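Progress report to the Pillard fund, second period
Prepared by Panagiotis Petek, Narkano
February 27, 2020

When we applied for this grant we promised "a short working standard for two-armed sorting cells with people nearby." The first draft ran to 26 pages. The people who have to use it at the Hellau site read the cover with great interest.

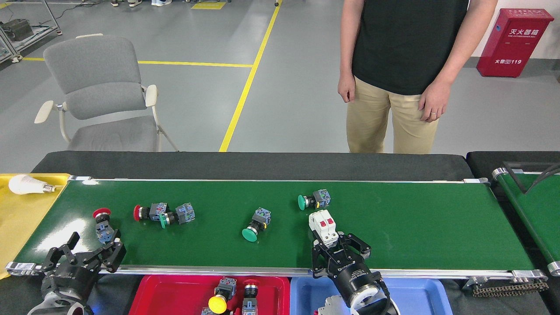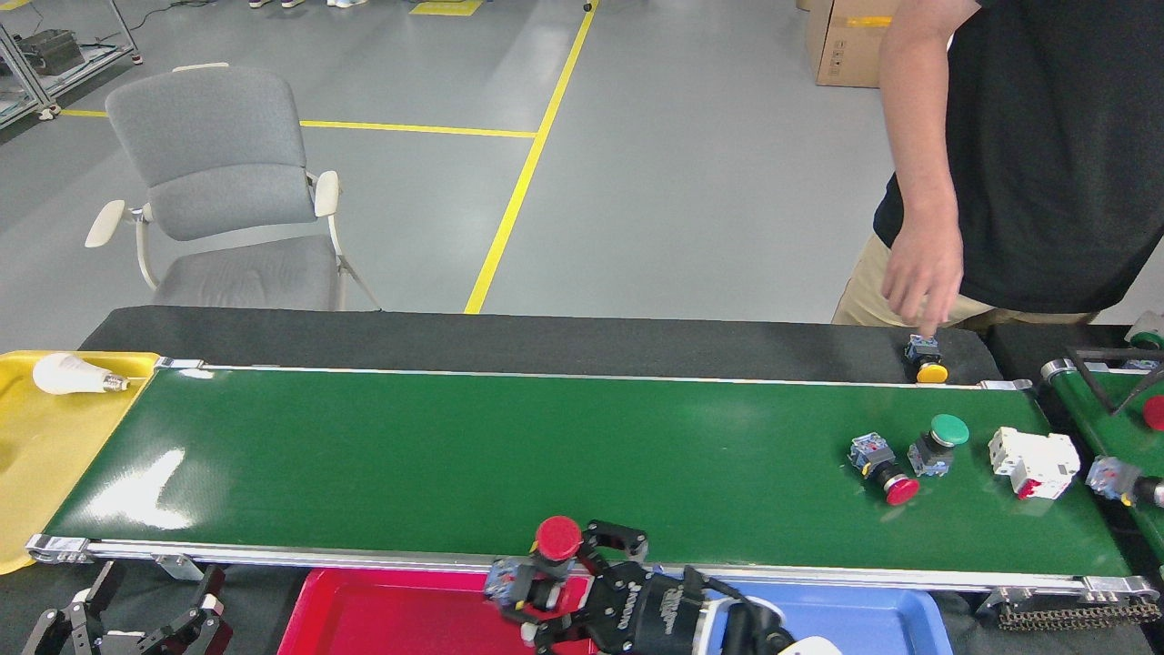
Push-button and breaker sorting at the Hellau cell, with a person standing behind the belt in both views.

The draft is now 2 pages and has a name, the Zaki rules, after the meeting room where most of the other pages were lost. What survived:

Anyone standing at the belt has a named role for that shift. "Just looking" has been struck from the list of roles, over some protest.

Hands go past the backboard only when the operator has called a hold and both arms have answered it. We had a long argument over what counts as an answer. It is now a light -- the earlier wording said "visible calm."

Grippers are checked for finger wear every 3,000 picks. The log sheet for this exists and is filled in, sometimes on the same day.

Yellow floor lines mean something. We are still agreeing with the site on what, as three older documents give three meanings.

Behind schedule: the section on loose cables, which I was to write and have not. The parts list also needs work. It calls the same mushroom-head button by four names, one of them rude.

Spending is within plan, apart from printing, where we bought 100 bound copies of the long draft. They are available on request.

In March we run the short version with both shifts and collect objections. I expect to need a bigger folder.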